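Category: TV & Streaming

Pai raises its price again, and this time the sofa is counted

Wednesday, May 30, 2018
By Tuncay Ağca

22 comments | 808 shares

Pai, the streaming service best known for canal documentaries and the detective show Grosdale, told subscribers on Tuesday night that its standard plan is going up by $2 a month. The email had the subject line "Some good news about your plan." The good news was in the fourth paragraph, and it was that the price had not gone up in December.

The change takes effect on a customer's next billing date. People who signed up through a phone company deal keep the old price until the deal runs out, at which point Pai says they will be "welcomed" to the new one. Anyone paying for a full year in advance is safe until the year is over. Everybody else has the length of one billing cycle to feel strongly about it.

What has annoyed subscribers more than the money is the second item in the email, a rule the company calls Home Circle. Under the standard plan, a household may now watch on two screens at once, down from four. A third person pressing play will be shown a polite message inviting them to "join the others." The company suggests this could be a nice way to reconnect as a family. Families who pay for three screens so that they don't have to watch the same thing have been less sure.

"We looked at how people really use Pai and found that most of them use it one at a time," the company said in a statement. Asked why a limit was needed if most people were already under it, a spokeswoman said she would get back to us. She did, a few hours later, with the same statement and a link to the Grosdale trailer.

There is a plan that keeps the four screens. It is called Pai Together, and it costs more than Pai Plus, which used to be the plan with four screens and now has two screens and a sharper picture. Pai Basic still exists, although you have to scroll past all of the others to find it. It allows one screen, no downloads, and a short ad before each episode for Pai Together.

The timing is awkward, or very smart, depending on which floor of the building you work on. The third season of Grosdale starts next month, and the second one ended with Detective Rongate hanging off a grain elevator by what looked like a scarf. Fans have been waiting a year and a half to find out about the scarf. It's hard to cancel under those conditions, and the people who set the prices have presumably seen the same episode.

Then there is the question of what else the extra money buys. Pai says its library now holds 1050 titles, a number that appears in the email three times and once in bold. A look through the catalog shows that the number includes trailers, behind-the-scenes clips, and each episode of The Pellincombe Locks, a series in which a man with a calm voice travels by narrow boat at walking speed. Take those out and the total gets a good deal more modest. I should say that I like The Pellincombe Locks very much and have fallen asleep to nearly all of it.

The company is also promising more original shows. The summer slate has a cooking contest held in an airport, a remake of a Danish drama that Pai already carries in Danish, and a six-part thriller set in a lighthouse. A science series for kids is due in the fall - it was announced last year as due last fall. There will be no third season of the hospital comedy Night Desk, which was canceled in the same email, in a footnote.

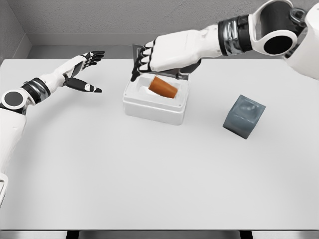 Subscribers who want to stay put don't need to do anything, as the email points out warmly. Those who want to change plans can do it under Account, then Membership, then Manage, then a link marked "Other options" in a gray that doesn't stand out much against the other gray. The change can't be made in the TV app. It can be made in the phone app, but only to move up.

Canceling takes a little longer. I tried it on my own account on Wednesday morning and was offered a free month, then half off for two months, then a survey, then a picture of Detective Rongate looking let down. I took the half off. This is, I'm aware, exactly how it is supposed to work, and I would like it noted that the discount is figured on the new price.

Customers who do make it all the way through keep access until the end of the period they've paid for. Watch lists are saved for ten months in case of a change of heart. Profiles are saved too, including the one your brother-in-law made, which under Home Circle will now be competing with you for a screen. Pai says it won't be checking whether everyone on an account lives at the same address. It says it won't be checking "at this time," which is a phrase with a door in it.

Other services haven't said whether they'll follow. They usually do, after a decent pause of a few weeks, during which one of them runs an ad making fun of the first one. If you're shopping around, it's worth reading the screen limit before the price, and worth finding out whether the show you want is on the cheap plan at all. On Pai, new episodes of Grosdale will reach Basic customers a week late.

The season opens with a double episode. According to the listing, the first half is a flashback.

Filed under: Streaming, Prices, Grosdale

22 comments - join the discussion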